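Lornusgate Bedroom Clothing Set - README

Release of 10 Mar 2025. Maintained by Crisanto Buenaventura for the Manalo household textiles project. The set concerns garments laid out and folded on a bed.

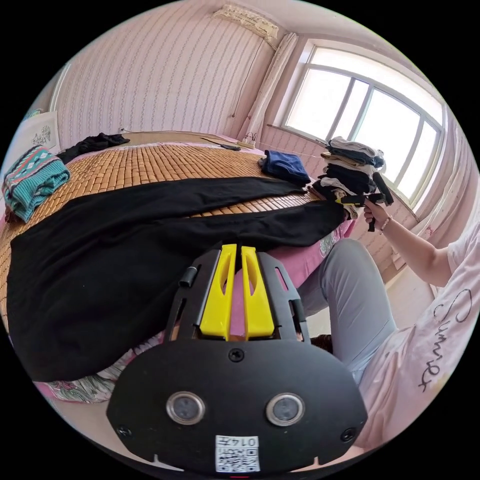
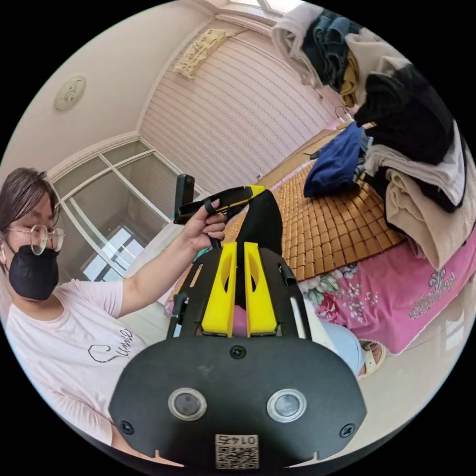
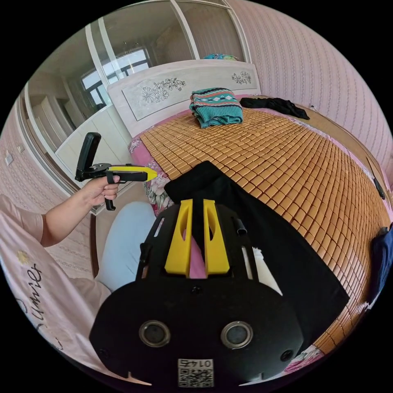
Category: Bedroom / Clothing

Knitwear and dark garments are labeled separately - the teal sweater is filed under knitwear. Bedding, including the bamboo mat, is not labeled. Corrections should be sent to the Jadlow office.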